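Ernerdale Town Council — Press Release
17/11/2020

New street drain fee to begin after council vote; households may ask for a discount

The Ernerdale Town Council has approved a yearly fee for the cleaning and repair of street drains. The decision follows the heavy rains of September, when water entered 114 homes in the Mendoza and Brurkeso districts.

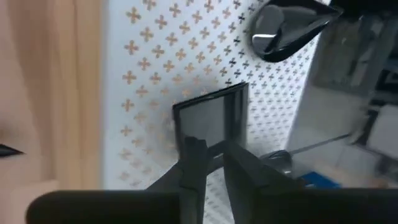

The fee will be paid by every household that is connected to the town drains, and the bill will come by post together with the water bill. Homes with one adult will pay 600 and all other homes will pay 1000, in local currency. A discount form will be sent with the first bill. It should be filled in on a flat surface, such as the white patterned one in the photograph, and in dark ink, so that the office machines can read it. Forms can be returned by post or put in the box at the Town Hall entrance.

"We know that this is a difficult year to ask residents for money," said Kulap Chareonsuk, Head of Public Works. "But the drains in Brurkeso are old, and each year we wait, the repair becomes more expensive."

The cleaning work was given to the company Plornov, which will start with the lower streets of Mendoza.

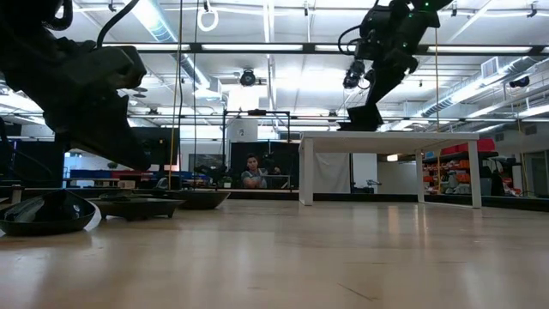

Plornov will work with two teams during the day, and residents will receive a notice before their street is closed to cars. Cars that stay on the street after the notice may be moved at the cost of the owner.

Council member Nobuhle Mabuza, who voted against the fee, asked that the accounts be published every year — the council accepted this request.

Residents who have questions can write to the Public Works Office, Town Hall, Ernerdale.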